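棕灰底白纹大理石做厨房台面,防护和边口怎么处理

石缝里的灰(楼主) 发表于 2025年9月14日
Skisville 的房子在改厨房,台面想用棕灰底带细白纹的天然大理石,板材打算从 Lastura 订,品种是 Mwakalinga,厚20毫米。问三点:
1. 亮光面还是哑光面;
2. 渗透型防护剂够不够用;
3. 灶台侧面的墙要不要用同一种石材。
纹路的疏密大致参照这个:

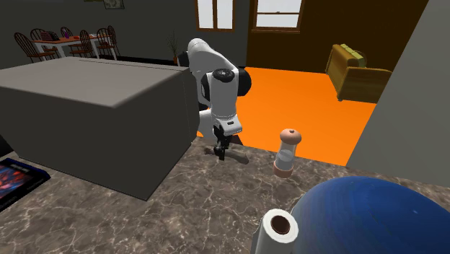 图1 棕灰底大理石台面,细白纹,效果图

切边老周边 2楼
先说第1点。大理石主要成分是碳酸钙,遇酸就会腐蚀,亮光面上的酸蚀印侧光一看很明显。厨房建议哑光,磨到300目左右的厂家都能做,后期局部修补也容易接上。亮光面修补要从粗到细逐级走,接口很难藏住。

kp_169 3楼
不同意楼上。300目孔隙开得大,油渗得快,深底色的板渗油后会出现更深的斑,比酸蚀印难处理得多。我家做的亮光面,用了11年,酸蚀印有,油斑没有。

切边老周边 4楼
渗油看的是石材本身的吸水率和防护做没做到位,表面目数影响的是渗入速度。你那块板吸水率多少?没有这个数,两家的结果没法比。

kp_169 5楼
没测过。这一点我收回,但经验仍供楼主参考。

滴水线 6楼
第2点:渗透型防护剂防的是水和油,不防酸。柠檬汁、醋滴上去照样失光。我用的是 Ondo 的溶剂型,六面都刷,背面和侧边不能省,水槽下方的潮气是从背面进去的。刷完让溶剂充分挥发再安装,具体时间按说明书。
第3点:墙面可以同材,薄板就行,但要先看整面铺开的效果。小样上很淡的白纹,上墙以后会显得很跳。

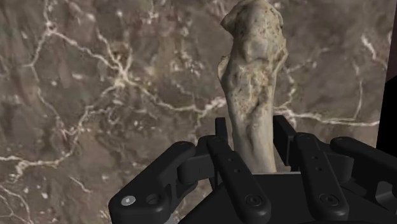

图2 棕色大理石白纹墙面,前景为一根竖立的骨头

石缝里的灰(楼主) 7楼
收到。墙面倾向于只做到吊柜底,上面刷漆。背面防护加进合同。
再补一个问题:台面正下方的柜门是深棕色,石材前沿要不要加厚?加厚的话45度拼还是直接叠板?

平口刀 8楼
深棕柜门配棕灰台面,明度太接近,前沿如果不做处理,远看台面和柜体会糊在一起。我的做法是叠板,下口留一条工艺缝。45度拼的纹路能转下来,好看,但尖角怕磕,锅沿碰一下就崩。 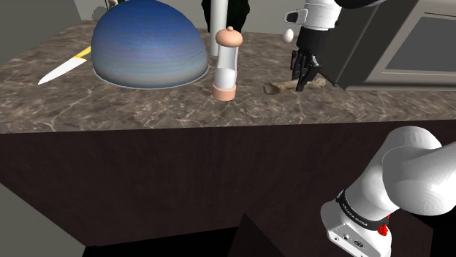
叠板的缺点是正面能看到一条胶缝,胶要按底色调,别用透明的,透明胶几年后会发黄。边口倒角不要小于2毫米,直角边一定会缺口。

切边老周边 9楼
45度拼没那么脆,崩边多数是尖角没留平台。拼完把尖角磨出一个小平面,再倒圆,背后加石条补强,强度够了。叠板的水平胶缝我反而不推荐,白纹到胶缝那里会断,浅色纹越密越明显。

平口刀 10楼
纹路断开这点同意。不过补强石条要占柜体上沿的空间,楼主先确认抽屉顶部有没有余量。

滴水线 11楼
另外水槽开孔的内角要做圆角,直角内角是台面开裂最常见的起点。开孔到前沿的石材窄条别太窄,搬运时这一段要用夹具托着。

石缝里的灰(楼主) 12楼
抽屉顶上净空量过了,16毫米,石条做不了太厚。暂定哑光、六面防护、45度拼加薄石条。板要等到1月才到,到货后先看大板再定切割位置。

kp_169 13楼
看大板时泼点水,暗裂干得慢,会留一条深线。树脂补过的地方不吸水,也能看出来。

联系管理员 | 版权归发帖人所有,转载请注明出处 | 返回顶部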